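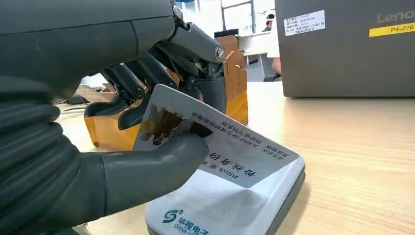 Setting up a staffed desk for robot-assisted card reading

This guide covers a counter where a robot arm places cards on a reader and a member of staff checks the result on a laptop. It assumes the arm is already mounted and the reader software is installed. The task names are those used in Visoden; other packages have equivalents.

1. Fix the layout

Put the reader flat on the near side of the desk, within reach of the hand. Keep the card organiser on the same side. The laptop goes at the back with its screen towards the member of staff. Mark the reader position on the desk before teaching any points. If the reader is moved by more than 8 mm, teach the place point again.

2. Teach the pick and place points

Teach the pick point with one card in the compartment, then repeat with a full one. Set the approach speed to 15 per cent for the first runs. At the place point the card should lie over the reading area and stay there until the reader responds. Set the time limit in Visoden under Task, Hold.

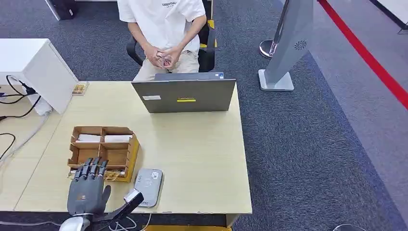
Run 100 cycles at the reduced speed and save the log. At Perkolley the first log gave 87 clean reads. Most of the failures were cards released too early, and a longer hold cleared them.

3. Rewrite the staff role

The person at the desk no longer handles every card. The work becomes checking names against the screen, dealing with rejected cards and refilling the organiser. Write this down before the first live shift, including who may stop the arm and who restarts it. Allow a morning for training, and keep the manual procedure at the desk for days when the arm is out of use.

Plan for shorter turns. Watching a screen is more tiring than passing cards, and staff should swap at agreed times. 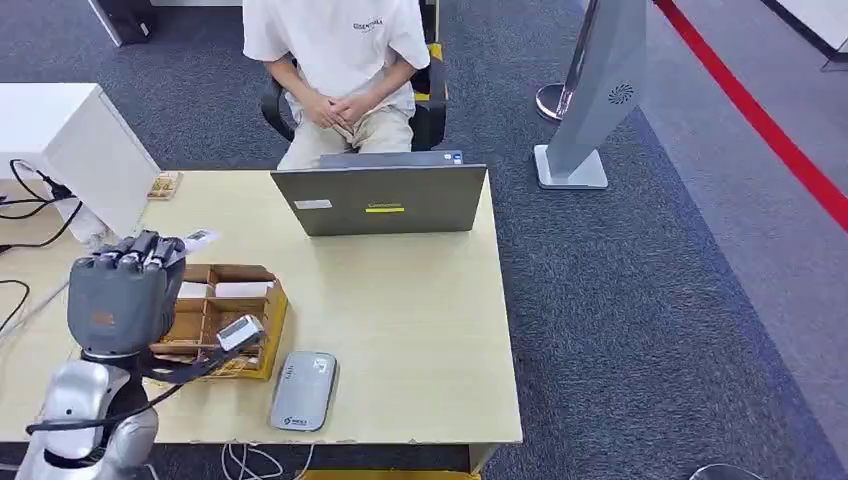 Éabha Quinlan wrote in to say that the swap times mattered more than the hold setting at her site. Her team began with full mornings at the screen and missed rejected cards towards noon. They now change over every hour, and the person coming off the desk takes telephone enquiries.

4. Review

Read the reject log each Friday with the desk staff present. Change one setting at a time and note it in the log.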